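About Us

Hi, and welcome to Nirkham! I started this place with 4 kids, one rug and a big plastic tub of building blocks (the tub has since cracked, the blocks are still going strong). We're a small after-school playroom, open until six in the evening, and our whole thing is making stuff with whatever is on the table.

I grew up in a house where the kitchen table was never clear. There was always a half-built something on it and you ate around it. I wanted a room that felt like that, only with more elbow space, so when we moved into the old Ondance dance studio I put the money into tables first and paint second. Kids work side by side, they swap pieces, they argue about who had the green one. It's great! 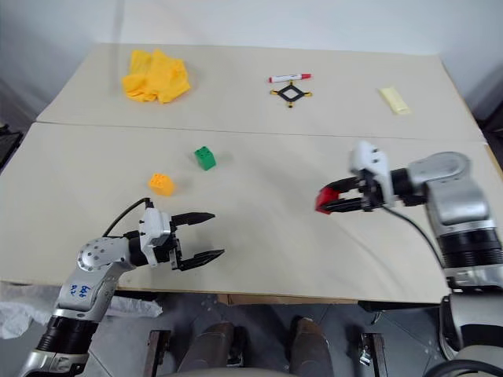

Blocks, a marker, a sponge and a yellow cloth out on the tabletops.

Cleaning up is part of the afternoon here, and I'm a bit stubborn about it. Cloths and sponges stay within reach the whole time, same as the markers do. Three-year-olds love a sponge more than almost any toy I've bought, so I've stopped fighting it. Blocks go back by color if we have the energy, or all in together if we don't.

We run 3 sessions each afternoon. The little ones have Matos, which is mostly stacking and knocking down. Jusutus is for the older crowd, who plan things on paper first and then ignore the paper. Last May they built a bridge out of 263 blocks, and it stayed up on the shelf right through summer because I couldn't bring myself to take it apart.

If you'd like to come see us, just drop by any afternoon and ask for a look around. Wear sleeves you can roll up, and bring your kid's water bottle with a name on it, please – we have a whole drawer of mystery ones.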